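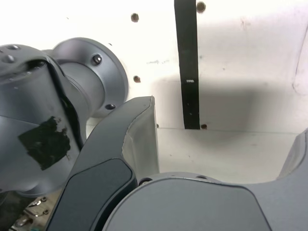 My rule for a white work table is to wipe it before anything goes on it, every single time. Dust and grease show up on white like nothing else! I use a damp microfiber cloth with one drop of dish soap, then a dry one. For black scuffs I go over the spot with a melamine sponge — lightly, or you'll dull the finish.

Tape marks are the worst. Warm the edge with a hair dryer for 20 seconds and peel slowly, keeping the tape low and flat to the table. Any gunk left behind comes off with a dab of cooking oil, then soapy water.
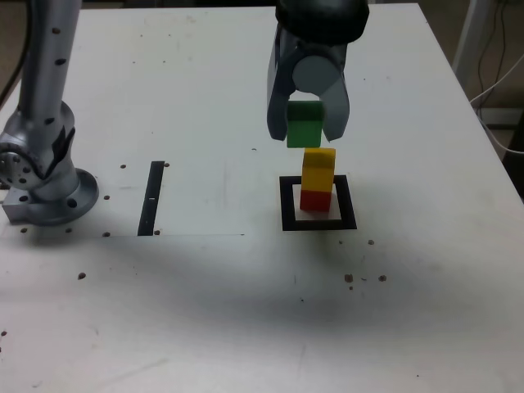 I also like to mark out a square for whatever I'm working on, so the small stuff has a home and the rest of the table stays clear. Colored blocks and other little pieces go in a Plastomura tub when I'm done (the shallow kind, so I can see the bottom). Wash plastic ones in a mesh bag in the sink and let them dry on a towel overnight. Painted wood ones just get a quick wipe — don't soak them, the paint will lift.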